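Who May Count Toward the Minyan at Vulatthorpe

The question before our shul is whether a man who joins by video from his hospital bed counts toward ten. Shahab Esfahani has argued in the bulletin that he should, at least for Kaddish. I think he is wrong, and the error is one of category.

The Shulchan Aruch (Orach Chaim 55) requires that the ten be in one place. It then discusses doorways, courtyards, and a man who stands outside and shows his face through a window. The last case is the one Esfahani relies on. He reads the window as a channel for sight, so that any channel for sight will do. The later authorities read it as a rule about a person who is physically next to the room. A screen meets the first reading and fails the second.

His practical point is stronger. We have 93 member households, and on many October mornings 11 men come, sometimes fewer. A mourner who drives 40 minutes and finds eight has a real complaint. The remedy is a phone list and a later start time, both of which Deisy Guzmán proposed last year.
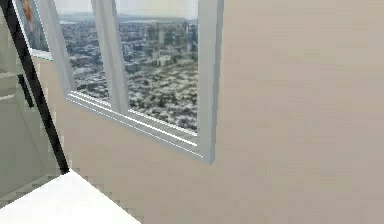

Window and sill, computer rendering.

Answering amen over a live link is a separate matter, and many authorities permit it once ten are present in the room. Esfahani cites those rulings as if they settled the count. They assume the count has already been met.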